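31 Oct 2021

Up before six because the wind had got under the loose piece of gutter again. I lay there listening to it tap for a while and then gave up and made coffee. Still dark at seven. The clocks change next week and I won't mind having the light back in the mornings.

The train to Cundau was on time, which it has not been for most of October. I wanted to get to the map shop before it closed for the season. They had the Marinho valley sheet I was after, the older printing with the footpaths in green. It cost 15 and the fold is worn through at one corner, but the part I need is clean. I also looked at a bound set of the whole coast for 492 and put it back.

Lunch was at the counter place by the station. Bean soup, bread, a second coffee I didn't need. I spread the map out and worked on the route for the spring walk. The first stretch is easy, along the river as far as the old mill. After that there are two ways over to Vikwood, and I have gone back and forth on them all month. The northern one is shorter but climbs to the ridge early. The southern one stays low and adds most of a day. 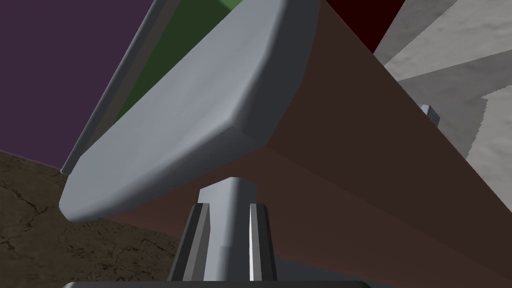
I am leaning toward the southern way. My knee was fine on the short walks this month, but it complained on the stairs at the station today, and the ridge has no road out if it goes bad. The low path passes through Cutevetti, where there is an inn and a bus. I wrote to the inn last week to ask about April. They answered that they open on the first and that a room is 189 for the three nights, breakfast included. More than I wanted to pay — but I would rather have the bed.

Home by 5. Took the gutter piece down with the short ladder and left it in the shed. It needs a new bracket and I don't have one the right size. Raked the front, but only the side near the steps. The maple still has half its leaves, so I will be doing it all over again anyway.

A few children came by after dark for candy, fewer than I bought for. I ate some of what was left and read the notes printed on the back of the map. One of the footbridges is marked as closed, but the sheet is old and it may have been rebuilt. I need to write to the inn again and ask them about it.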